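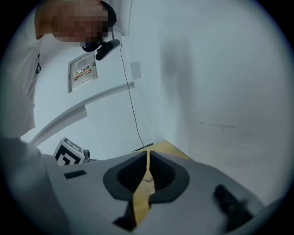 Revier hand-held gripper kit, anyone running one for real?

mdaza
Posted 28th May
So I've been going back and forth on the Revier kit for weeks. You get the hand-held gripper, the headband with the camera on it, a marker cube and a license for their software. They quoted me $2000 for the whole thing, or $1161 without the headband. We're a tiny shop (me and Bilal, plus whoever we can bribe with lunch) and we want to record tabletop stuff, mostly sorting and putting things back in boxes. Is the headband worth the extra? And does the software still fall over on long takes? I read some scary stuff from March.
Macarena

dardo_p
Have had ours since the winter. Gripper is great, love it, fingers have plenty of bite and my hands don't cramp. Headband I could live without. The cable is the weak spot, it hangs down past your shoulder and I snagged it on a chair twice in one morning. Clip it to your shirt and it's okay.

clendura_fan
Disagree on the headband! The wrist view alone is fine until your hand gets in close, and then you've got no clue where anything else on the table is. Our results on anything with two steps got a lot better once we had the head view too. Buy the full set, Macarena, you'll end up ordering it later and paying shipping again.

dardo_p
"A lot better" on what, though? We did 645 takes of one cup task both ways and I couldn't tell them apart.

clendura_fan
One cup, sure. Try it with a drawer.

rosario.v
Sitting out the headband fight, but Macarena, check your room before you spend anything. The lens on the gripper is super wide and it sees everything, walls included. If you've got big plain walls like half the labs I've been in, you really want the cube sitting on the table where the lens can find it. We lost tracking constantly until we quit shoving ours off to the side.

mdaza
Oh that's good to know, our walls are as blank as they come. How long does a session last before people get sick of wearing the thing?

ximena_r
Some 7 takes for me, then it comes off for a coffee, lol. It's not heavy, it just squeezes. The long-take crash is fixed on my end, by the way, but only after I reinstalled from scratch. Updating over the old version did nothing.

dardo_p
Still crashes for me. Will try the clean install tonight.

mdaza
Okay, leaning toward the full set. Bilal wants to ask them for a loaner first, so I'll email Revier and post what they say.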